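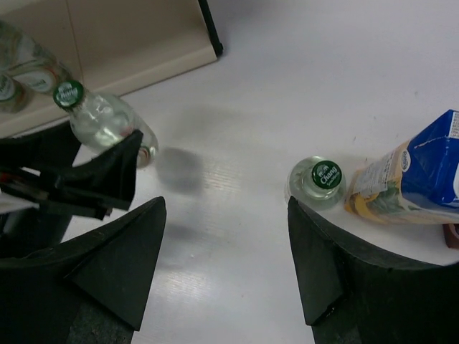 Lillow: drinks and cartons on a white table

Lillow is a small set of recordings of everyday groceries being picked up, moved and set down on a tabletop. It covers glass bottles and cartons of the kind that end up on a kitchen table after shopping. The set is kept by Ishbel Rankin as part of the Isum collection. Questions about the contents go to her.

What is in it

There are 348 recordings, split into 4 folders by the item being handled. The whole set takes up roughly 800 MB after compression. Each folder has a plain text list of its recordings with a one-line note on the task, such as "stand the carton up" or "bottle to the left side."

Items

Glass bottle. Clear glass, with a dark green Chang cap. Bottles stay sealed in every recording. Please don't add clips of opened ones, as the pouring tasks belong in Chauke.

Carton. Gabled top, mostly bright blue, with a yellow and cream panel. It may be standing or lying on its side at the start. The start position is given in the notes as "up" or "side."

Other groceries. Small items that share the table with the bottle or carton. They are listed as "other" unless they are the item being moved.

Table

The table is white. We wipe it between sessions, but faint marks and smudges have been left in the recordings and no frames were retouched. Reflections off the surface and through the glass are also left alone. If you need even lighting, filter on the "glare" column in the list.

Label text

Brand names are readable in many frames. For the bottle, the cap and the paper label both give the name, and the notes use the wording on the cap, which is Chang Soda Water. Small print was not transcribed.
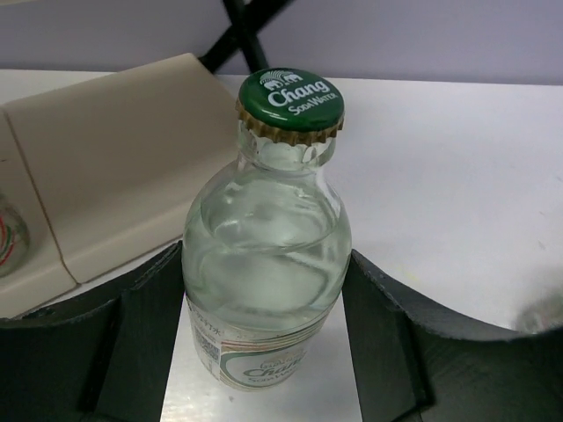 Folder names

bottle_move
bottle_stand
carton_move
carton_stand

Known problems

In 2 recordings from February the note says "carton" when the bottle is the item being moved. These will be fixed in the next version. Until then, go by the folder name.

The "other" entries are uneven. Early lists name each item and later ones often don't.

Use

Lillow can be used for research and teaching. Credit it as "Lillow, Isum collection." If you pass on a changed copy, keep this file with it and add a line saying what you changed. Older copies were shared under the name Gradoser and have the same folders with shorter notes.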